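Stop Stripping Old Tables

Birutė Mägi

A man at the Prondville flea market had a dining table for sale last month, oak, two leaves, turned legs. He wanted 668 dollars for it and told everyone who stopped that he had sanded it back to bare wood himself and put on three coats of clear finish. It looked clean. It also looked like something you could get at a furniture store on the highway for less money, and it was still there when I left at four.

I have been buying and selling used furniture for 18 years and I think most people who refinish old pieces should leave them alone. I don't say this about every piece. Painted kitchen chairs that have been painted five times already can be painted a sixth. A dresser that spent ten years in a wet garage may need everything taken off it. But the usual table or sideboard that comes out of a relative's house has a finish that is worn, a bit dark and perfectly sound, and the first thing the new owner does is buy a sander.

The sander is the problem more than the wish to have something nice. A belt sander takes off the color that the top layer of wood has picked up over decades, and you can't put that back. Stain gets you a brown, but it is one brown all over. It rounds off the edges, too. On veneer it goes straight through. I bought a walnut sideboard from an estate in Kanditz with a pale patch on the top the size of a dinner plate, where someone had gone through the veneer, stopped, and put a lamp on it. I paid 50 dollars. With the old top it would have been worth several times that, rings and all.

People tell me the old finish is dirty. Often it is, and dirt comes off. Mild soap in lukewarm water, a cloth that is damp and no more, then a dry cloth. Do a spot on the underside first. After that, a thin coat of paste wax, left to haze and buffed. That takes an afternoon and costs less than the sandpaper. Heino Sepp, who taught me most of what I know about repairs, used to make customers wash and wax a piece before he would even discuss stripping it. Most of them didn't come back, and he was fine with that.

Money is the weaker argument, and I know it. Merike Kivi runs a shop two streets over from mine and sells painted and stripped pieces all week long. She says that people buy what fits in their homes, that light wood sells and dark wood sits, and that a bleached sideboard in use is better than a dark one at the dump. She is right about the dump. I have seen good wardrobes go there. If the choice really is between a coat of white paint and the landfill, paint it.

I don't think that is the choice very often, though. The pieces I see ruined were bought by people who liked them. They liked the table in the shop, took it home, watched a video and decided it needed work. A scratch on a tabletop doesn't stop you from eating dinner there. A white ring from a hot dish can sometimes be eased out with a little oil and patience, and if it can't, a runner covers it.

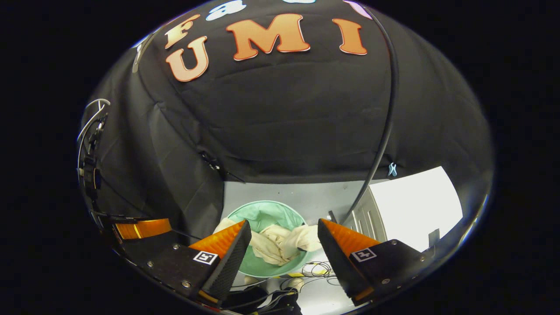 Is there any old finish you should always remove?

Flaking paint that may contain lead, on anything a child will use, and that is a job for someone with the right equipment.

Loose joints are a different matter and I would fix those right away. A chair that rocks will break at the joint sooner or later. Clean out the old glue, use hide glue if that is what was there before, clamp it and leave it overnight. None of this touches the surface. The same goes for drawer runners, missing screws and a back panel that has come away. Repair what holds the thing up and leave what you look at.

If you have a piece at home and a free weekend, try living with it for a winter first. Wash it and wax it. Put it where it gets some daylight but no direct sun. If you still can't stand the color in February, the sander will still be for sale.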